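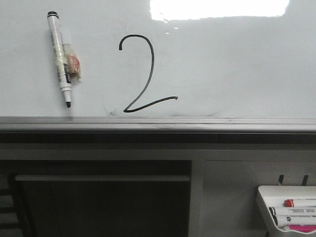

A 2 in black marker on the whiteboard, with more markers in the holder at lower right.

Small Jobs: Machines and Everyday Work
Text by Loredana Bianchini
Posted Sunday, April 1, 2018

Writing on a board is a chore in most shops. Somebody puts up the bay number, the count, the name of whoever is on break, and somebody wipes it off at the end of the shift. It takes a person a few seconds and no thought. This gallery in the Small Jobs series looks at that work and at how close a machine is to doing it. Earlier galleries covered folding towels and loading a dishwasher. The next one, in May, will be on sweeping.

I have been following this subject for Zornomby for three years, mostly by visiting places where people try things out and asking them what went wrong. My short answer on board work is that a machine can write a number if the marker is the one it knows and the board is where it expects it to be. That is further along than towels. It is a long way from a machine you could leave on the floor at Wonwood, where I spent two mornings with the receiving crew before I started writing this.

Wonwood stocks 2858 different items and keeps a whiteboard at each of its 10 receiving bays. The boards carry numbers and very little else. A crew lead told me the numbers change all day and that half the trouble is finding a marker that works. People pick one up, try it, shake it, put it back and pick up another. They do this while talking to someone else. I asked what she would want from a machine and she said she would want it to throw out the dead ones.

That request is harder than it sounds. A dry marker weighs nearly the same as a good one and looks the same. You find out by making a line and looking at it. A person sees the faint line, knows what it means and reaches for the next marker. A machine has to be told to look, told what faint is, and told where the spares are kept.

The number 2 makes a fair test for writing. It has a curve, a long diagonal and a flat base, and you can draw it without lifting the tip. A 1 will forgive almost anything. With a 2, if the pressure drops on the way down, the line thins out or breaks, and if the turn at the bottom left is taken too fast, the corner goes round and it starts to look like a Z. Readers across a loading bay need to be able to tell. Wonwood's crew leads all make their 2s differently and everyone can read all of them.

Somtochukwu Ojo works on grippers at Sivis and has spent much of the past year on thin round objects: markers, spoons, broom handles, the crank on a can opener. He says the writing motion gets all the attention from visitors and that most of his hours go to the grip.

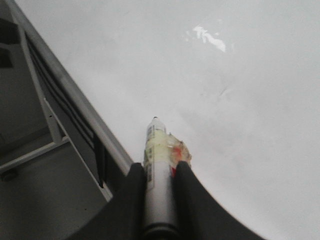

A marker held by two fingers can turn in the hand when the tip drags on a surface. It can also tilt. A few degrees is enough to put the tip down early, or to leave it hanging just short of the board. People fix this with a thumb and never notice doing it. With two fingers you can squeeze harder, change the angle of the approach, or put the marker down and take it again. Ojo prefers the last of these. He says it is slow and that it works more often than squeezing.

Then there is the cap. Taking a cap off is a two-handed job for most people, and a machine with one arm needs something to hold the other end. Putting it back on is worse, because it has to click, and a cap that has not clicked means a dry marker by morning. I have yet to see a one-armed machine do both without help. In most of the tests I have watched, a person does the caps.

Wiping is easier. A felt block is big, it does not matter much which way round it is held, and going over the same spot again does no harm. If I were buying a machine for board work today I would ask it to wipe and leave the writing to the crew. The marks that stay behind after a dry wipe are a nuisance to people as well.

At Idahosa, a kitchen supply shop that let me sit behind the counter for an afternoon, the owner pointed out that the board is also where staff stop and talk. Someone comes over to write up a delivery and finds out that the van is late. He was not against a machine doing it, but he thought he would lose something. I have no way to measure that, and I am passing it on as he said it.

Where board work stands, in my view:

Picking up a known marker: yes, from a known place.
Writing a single digit: yes, at a slow pace.
Writing a full line of text: sometimes.
Capping and uncapping: with help.
Noticing a dry marker: no.
Wiping: yes.

Corrections and reports from other shops are welcome. If you use a machine for any part of this job, tell me which part, and who handles the caps.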